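In our project we review the Roveck floor kit, a small mopping robot sold by Clondex for 200 dollars. We compared it with cleaning by hand on the same kind of tile.
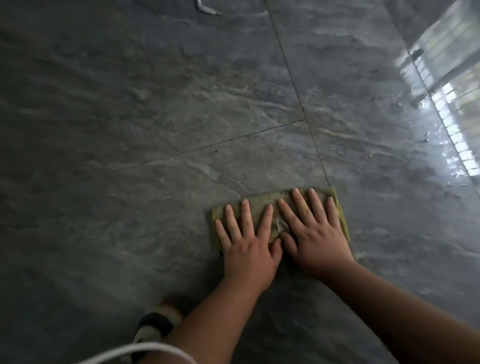
Figure 1. Cleaning by hand with a folded cloth on grey tile.

The robot needed 35 minutes for one room, and its battery lasted 90 minutes. It left thin streaks near the walls. By hand we could press harder, but our knees became tired. We think the kit is good for daily use.

2 comments

Inder: Did you test it on wood floor too?

Powell: Nice work. Is the price with the charger?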